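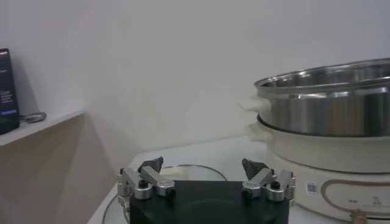 The glass lid, flat on the table.

My aunt left me 2 things: a soup pot and a grudge against number 51, Villanueva Street. I live at 68, so I inherited the view as well.

The pot I understood straight away. The grudge took longer. Something to do with a fence, and a lemon tree that had favoured the wrong side of it every November for years. She'd written it all down in a notebook from the Andcombe newsagency, with colour coding!

So I made her soup (pumpkin, too much pepper) and carried it across the road, which I suppose was treason. I'd rehearsed a speech on the footpath. Then the door opened and the old bloke behind it looked at the pot, not me, and said, "She finally sent it back."

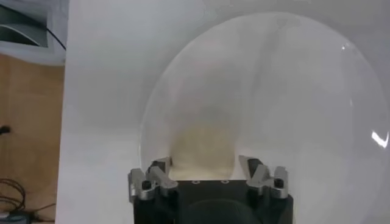
Clear dome, white behind it.

His pot, you see. Lent to her for a street party, the year the Ulix factory shut – he remembered because they'd all cried into the same stew. I stood there with my mouth open like a mullet.

We ate at his kitchen bench, 4 slices of toast between us. He said it needed less pepper. I said she'd have thrown a lemon at him, and he went very quiet, then got up and fetched me a bagful.

I've still got the notebook. He's kept the pot.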